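## Section 4: Dyeing Thrifted Fabric a Second Color

Welcome back! By now your Vendar dye pot is set up and you've had a little practice on scraps, so let's move on to something you'd like to wear. 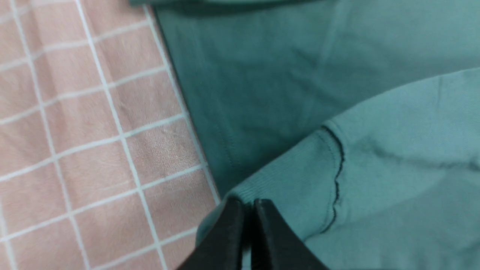
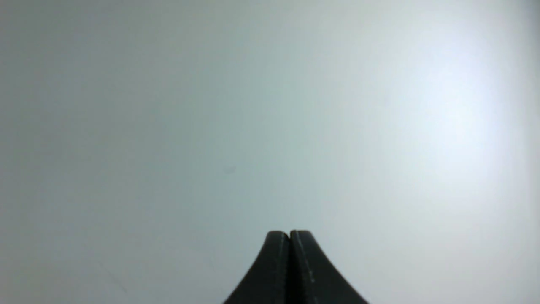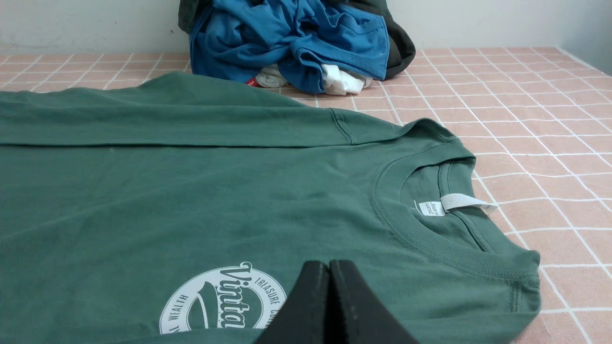

Gemechu Gebremichael writes that linen drinks up the color faster than the chart says, and he lifts his out 7 minutes early – worth remembering if you like a softer shade.

1. Weigh the fabric dry and jot the number down.
2. Fill the pot to the lower line and stir in 2 scoops of Hanar salt. Keep stirring until you can't feel any grit under the spoon.
3. Add the dye, then the fabric, and simmer for 70 minutes, turning it over gently whenever you happen to walk by.
4. Rinse in cool water, wring, and hang in the shade.

**Note:** Polyester thread won't take this dye, so your seams may stay the old color (I've grown rather fond of that look!).

**Caution:** The lid gets very hot. Use mitts, and never cook food in this pot afterward.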